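Jahresende, Budgetrunde, und ich darf wieder Tabellen bauen. Thema diesmal: Greifer und was man sonst noch so alles braucht, wenn man Greifer kauft. Kleiner Thread für alle, die das 2023 auch vor sich haben.

Ausgangslage: Wir wollen mehr Handgreifer fürs Aufzeichnen von Demonstrationen. Im August hatte ich dafür eine Zeile im Plan. Eine! Inzwischen hat die Zeile Kinder bekommen.

Angebote liegen von zwei Firmen vor, Pustness und Sallberg. Pustness ist beim Gerät selbst billiger, will aber jedes Ersatzteil einzeln abrechnen. Bei Sallberg ist ein Verschleißpaket dabei, dafür 5 Wochen Lieferzeit extra. Ich schwanke seit Tagen.

Verschleiß heißt bei uns vor allem: Fingerpolster. Die kleinen gelben Dinger an den Spitzen. Hatte ich völlig unterschätzt. Ich plane jetzt 40 Stück fürs Jahr ein und habe trotzdem ein mulmiges Gefühl – wer da Erfahrungswerte hat, bitte her damit.

Zweiter Posten, über den ich mich mit dem Einkauf gestritten habe: Lochwand samt Haken. »Das ist doch Werkstattbedarf.« Nein, das ist die Aufgabe! An so einem grünen Haken hängt bei uns gerade das halbe Programm. Steht jetzt unter Versuchsaufbau und ist durchgegangen.

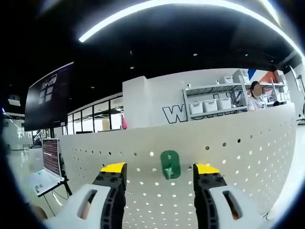
Pap-Planerin

9. Dez. 2022

Weiter mit den Posten, die gern vergessen werden. Laptops und Ständer zum Beispiel. Wer am Aufbau arbeitet, will das Log lesen können, ohne durch den ganzen Raum zu laufen. Ich rechne pro Station ein Gerät plus Ständer plus Kabel, und bei den Kabeln bitte großzügig sein.

Dann Stauraum. Regale und Kisten mit Deckel, klingt banal, macht in meiner Tabelle aber 73 Euro pro Station aus. Hatte ich letztes Jahr mit null angesetzt, und dann wurde wochenlang gesucht statt gearbeitet.

Software: Für die Auswertung nehmen wir weiter Ostgate, die Lizenz läuft noch bis zum Sommer. Danach wird es teurer, wie viel genau, sagt einem natürlich keiner vor dem Verlängerungstermin. Habe einen Puffer reingeschrieben und ihn auch so genannt. Mal sehen, ob er überlebt.

Was ich diesmal gestrichen habe: den zweiten Roboterarm. Tut weh, aber solange wir mit den Handgreifern noch Daten sammeln, steht der mehr rum, als er läuft. Kommt in die Liste fürs zweite Halbjahr.

Frage in die Runde: Least hier jemand Greifer, oder kauft ihr alle? Und falls jemand schon mal gemischt bestellt hat (Geräte bei der einen Firma, Polster bei der anderen) – passt das am Ende wirklich zusammen oder fange ich dann an zu feilen?

Montag muss die Tabelle raus. Bis dahin lese ich hier alles mit.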